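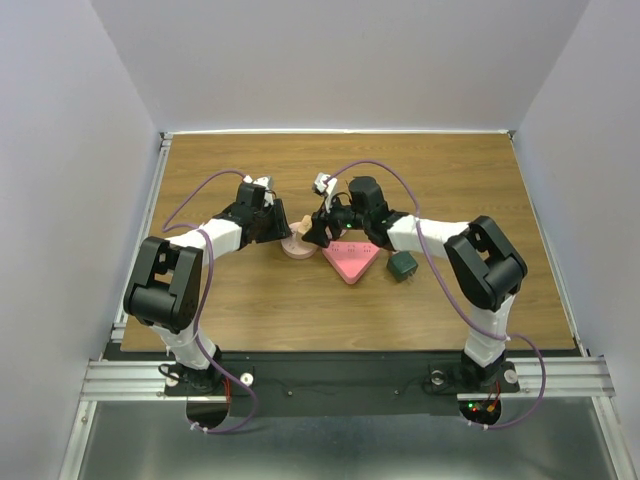 木目の天板と、淡い桃色の丸いもの。

三十六番の電車がダドソープの車庫前で止まったのは、始発から二時間後だった。運転士のモハメド=アワル・ランプティは無線を取り、指令所の返事を待った。

「後続も止めてある。そのまま待機」

「理由は」

「組合と会社がまだ話している」

車内には十七人の客がいた。モハメド=アワルは放送で、しばらく停車すると言った。どのくらいかは言わなかった。前のほうに座っていた男が腕時計を見て、また新聞を開いた。

話は四月から続いていた。会社は夜間の区間を減らし、ピルケル線の終点を一つ手前のジン広場に移すつもりだった。ジン広場から先には病院と、古い団地しかない。会社の資料では、夜の利用者は一晩に八十八人となっていた。組合は百二十三人だと言った。数えた日が違うのだが、どちらも自分の数字を引っ込めなかった。

運転台の横の窓を誰かが叩いた。ユピン・ミースックだった。反射材のついた上着を着て、手に紙の束を持っている。彼は扉を開けた。

「決まったのか」

「まだ。でも会社が案を変えてきた。終点は残す。その代わり、夜は二十分おきを四十分おきにする」

「それで、うちは」

「割れてる。ヴマルド車庫の人たちは受け入れると言ってる。向こうは本数が変わらないから」

ユピンは紙を一枚渡した。投票用紙だった。賛成と反対の欄があり、その下に十一月二十二日と印刷してある。

「ここで書くのか」

「今日の正午までに集めるの。あなたは昼まで乗務でしょう」

モハメド=アワルは用紙を計器盤の上に置いた。彼の母は団地の三階に住んでいる。病院の清掃の仕事を終えて、夜の十一時過ぎに電車に乗る。四十分おきなら、乗り遅れた日は歩くだろう。坂道で、冬は凍る。終点がなくなれば毎日歩くことになる。

「君はどっちに入れた」

「言わないことになってる」

「そうだったな」

後ろのほうで子どもが泣きだした。母親らしい女が立ち上がり、運転台のほうへ歩いてきた。

「すみません、ここで降りてもいいですか。次の停留所まで近いので」

「線路側は危ないので、前の扉からどうぞ」とユピンが言い、先に降りて、乳母車の前輪を持ち上げた。ほかにも三人が続いて降りた。新聞の男は動かなかった。

無線が鳴った。

「三十六番、運行再開。ジン広場まで徐行」

「ジン広場まで? その先は」

「追って指示する」

彼は復唱し、ペンを借りた。少し考えてから片方の欄に印をつけ、二つに折って返した。ユピンは中を見ずに束の間に挟んだ。

「昼に食堂にいる?」

「たぶん」

扉を閉め、鏡で歩道を確かめた。ユピンは後続の電車のほうへ歩いていくところだった。モハメド=アワルは放送のスイッチを入れ、この電車はジン広場まで参ります、と言った。それから少し間をおいて、その先については決まりしだいお知らせします、とつけ加えた。

新聞の男が顔を上げた。

「病院まで行きたいんだがね」

「はい」と彼は言い、ブレーキを緩めた。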